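Home | Older posts | Weather diary | Rain gauge tables | Get in touch

The February storm, and what I got wrong about it

July 10, 2026

I have been promising Greer Leckie I would write this up for months, and she has been very patient, so with the kettle on and the garden too hot to sit in, I'm finally getting round to it.

Those of you who were in Handthorpe that night won't need reminding. The forecast had been for a breezy evening with a few showers, and I'd gone to bed quite happy with that. At twenty to three I woke to a noise like furniture being dragged across the roof, and then the hail started. 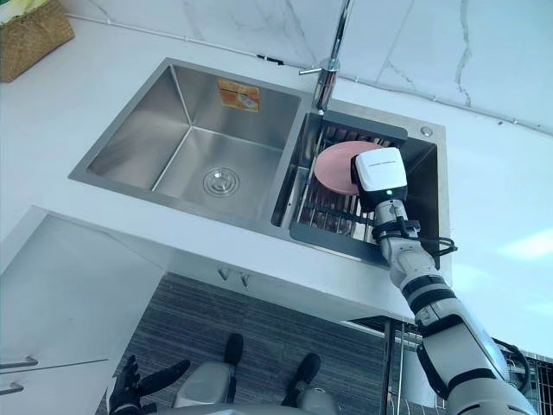

My first thought was for the rain gauge, I'm afraid, and my second was for the greenhouse (sorry, tomatoes). I stood at the back door in my dressing gown with a torch and watched the hail bounce off the path for what felt like half an hour. My notes say it was nearer six minutes. I've learnt to believe my notes over my memory.

By morning the gauge had 31 millimetres in it, which for this side of the hill is a very wet night indeed. Keir McIver, over at Flornbridge, had 19, and he's barely two valleys away! We rang each other before breakfast, both convinced the other had misread.

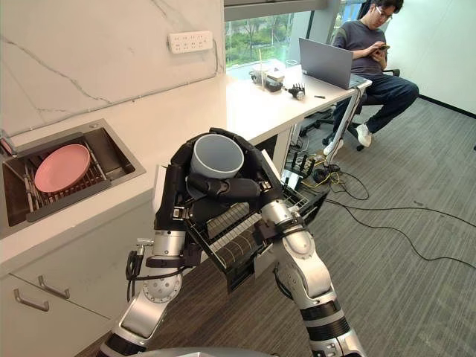

Then there was the wind. I wrote here at the time that it must have been a small tornado, and I was rather pleased with myself for saying so. The fence panels had gone, the big ash by the Dow farm was down, and it all looked terribly twisted to me. Abimbola Ekwueme, who knows far more about this than I do, wrote me a kind and very long letter suggesting I go back and look at which way everything had fallen.

So I did, with Ruairi Swanson and a compass, over two cold afternoons. Nearly every tree and branch we found was lying the same way, pointing a bit north of east. With a tornado you'd expect them to be pulled in towards the middle of the track, lying across each other. Ours looked much more like a burst of cold air coming down out of the storm and rushing along the ground.

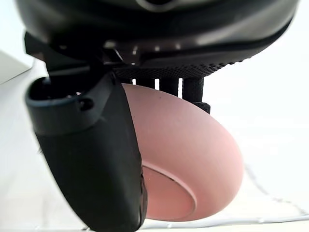 I'll admit I was disappointed for a day or so. A tornado makes a better story at the bus stop. But I've since read a good deal about these downbursts and I'm quite taken with them now. The rain and hail drag the air down, some of it evaporates on the way and chills the air further, and the whole heavy lot hits the ground and has to go somewhere. In our case it went through my fence.

Dennis Okoth has asked what my wind meter made of it all. The highest gust it caught was 95 kilometres an hour, but it sits lower than it should and has the neighbour's conifers on one side, so please don't quote me on that. I'd like to move it to a proper pole before next winter.

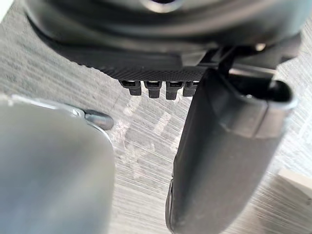
I've put the corrected entry in the diary and left the old one underneath, crossed through, tornado and all. If anybody up the Norkex road still has photographs of fallen branches, do send them over, especially if you can remember which way you were facing when you took them. Ruairi is drawing a map and there's a great gap in it on that side.

The tomatoes, for those who have asked, are in a borrowed cold frame and doing fairly well.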